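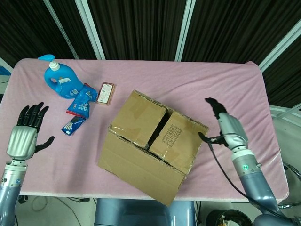

Pile fabrics are the third group of woven cloths in this course, after plain weaves and twills. A pile fabric has a flat ground cloth and a second set of yarns that stands up from it. The pile may be cut, as in velvet and corduroy, or left as loops. Terry cloth, like the pink sheet over the table, belongs to the looped kind. Most of this handout deals with terry, and the last part covers how to test it and how to care for it.

Household Textiles, Rodport evening course
Unit 7: Looped pile and absorbency
Handout for Wed 20 May

Bring your swatch book and a hand lens. The bench exercise uses the swatches marked Cai and Dukar, which were given out in April. If you missed that class, take a set from the tray by the door.

1. How terry is woven

Plain cloth needs two sets of yarns, warp (lengthwise) and weft (crosswise). Terry needs three: a ground warp, a pile warp and a weft. The two warps are wound on separate beams. The ground warp is held tight throughout the weaving. The pile warp is kept slack and feeds much faster, so the piece uses far more of it than the length of the finished cloth would suggest.

The loops are made at the reed, the comb-like part that pushes each weft yarn into place. In ordinary weaving the reed beats every weft yarn all the way up to the edge of the cloth. In terry weaving it stops short for the first two weft yarns and leaves a gap. On the third it makes a full beat. All three weft yarns slide forward together along the tight ground warp, and the slack pile warp is pushed up into loops. This is called three-pick terry, a pick being one pass of the weft. Four-pick and five-pick terry also exist. They hold the loops more firmly but cost more to weave.

The size of the gap sets the height of the loop. A wider gap gives a taller loop.

Loops can be on one face or both. Bath towels usually have them on both. Some robes, bibs and mattress protectors have them on one face only. When the loops on one side are sheared, the result is called velour terry. It takes a print well and feels smooth, but it is slower to pick up water than the looped side.

Knitted terry is a separate fabric. It is made on a knitting machine with an extra yarn laid in to form the loops, and it stretches. Many fitted crib sheets and baby garments are knitted terry. To tell the two apart, pull the cloth gently in both directions and then look at the ground with the lens. Knitted ground shows rows of interlocked stitches and woven ground shows yarns crossing at right angles. A photograph is rarely enough to decide the question, so handle the cloth before you label it.

2. Why it absorbs

Water gets into a cotton towel in two ways. Some goes into the fiber itself, which swells. The larger share is held between fibers and between yarns by capillary action. Loops help because they put a great deal of yarn surface in contact with the water without packing it tightly together.

Things that raise absorbency:
low-twist yarn in the pile
longer loops
cotton or linen fiber
several washes to remove mill finishes

Things that lower it:
tightly twisted yarn
silicone softener applied at the mill
liquid fabric softener used at home
a high share of polyester in the pile

Polyester in the ground is another matter. It adds strength and shortens drying time, and it has little effect on how the loops pick up water.

Low-twist yarn has a price. The fibers are held less firmly, so the towel sheds more lint and wears out sooner. The old Adby mill towels in the display case were made with a firm two-ply pile yarn. They feel harsh when new – students often guess linen – but the loops are mostly still in place.

3. Weight

Terry is sold by weight per unit area, written as grams per square meter or GSM. Weight is useful for comparing two fabrics of the same construction. It says little about fabrics of different construction, and it should not be read as a measure of quality.

To find it, cut a square measuring 10 cm on each side. Weigh it in grams and multiply by 100. Do not stretch the cloth while you mark it out. Keep the selvage and any flat woven border out of the sample, as both will give a false reading.

4. Bench exercise: sink test

Work in pairs. You need a wide bowl, tap water at room temperature and a watch with a second hand.

Cut a square from each swatch, the same size for both. Lay the first one flat on the surface of the water with the loops facing down. Start timing when it touches. Stop when the whole piece has gone under. Blot the bowl edge, change the water and repeat with the second swatch. Do each fabric 3 times and take the average.

If a piece is still floating after 179 seconds, stop and write "did not sink." Then wash a fresh piece in hot water with plain detergent, dry it flat and run the test again next week. Record both results on the same line of the sheet.

Write down the loop height and which side was down. Results without these two entries can't be compared with anyone else's.

5. Care

Wash new terry before first use. Wash dark colors separately for the first few loads. Use a little less detergent than the package calls for if your water is soft. Leave out the softener. Shake each piece before drying so the loops stand up.

A pulled loop in woven terry will not run the way a stitch does in knitting. Trim it level with scissors and leave the rest alone. Do not pull it through to the back. In knitted terry a cut in the ground can ladder, so check which kind you have before using the scissors.

Reading for next week: the chapter on cut pile, as far as the section on corduroy. Swatch sheets for Unit 7 are due at the start of class. Label each swatch with fiber, construction, pile type and weight, in that order.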